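Home | Rooms | Galleries | Contact

Sock drawer week, the gallery

Posted by Dalal Srour
23 comments | 58 shares

Quick one today, no time. Finaly did the small stuff, the drawer bits that never get their own post. Socks, little cloths, odds and ends. Bilal Karaki sorted, I folded, we argued over the beige ones. Everything went out on the table first and then back into trays. Took the whole morning plus most of a lunch.

Few notes before the pictures:

Trays are the plain white kind with dividers, from Ruvberg. Got ours in April, still going strong. Wash in the sink, towel dry, done.

Folding: lay flat, halves, then roll from the toe. Not too tight or the cuffs go baggy. Thick knits want a compartment to themselves, thin ones can share.

Colors mixed on purpose. Tried sorting by color last time and it lasted 14 days. Now it's by thickness and so far so good. Bilal says by season, but he has like one pair of winter socks so no vote.

Singles go in a bag on the door hook. End of the month, whatever's still alone is a dust rag. Sorry, singles.

The pictures
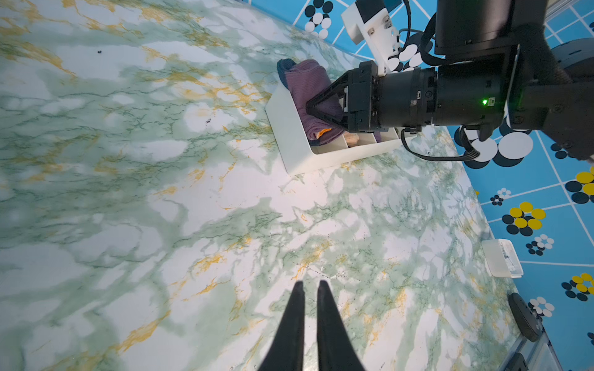

Purple knit in the white tray, bit of orange under it. Beige one folded in front.

Labels next, if the Donia pens ever turn up. Scarves after that, they're in a heap on teh chair and I'm not looking at it. Ask about tray sizes in the comments, will answer tonight or tomorow.

893 views
Last updated: 2024-11-29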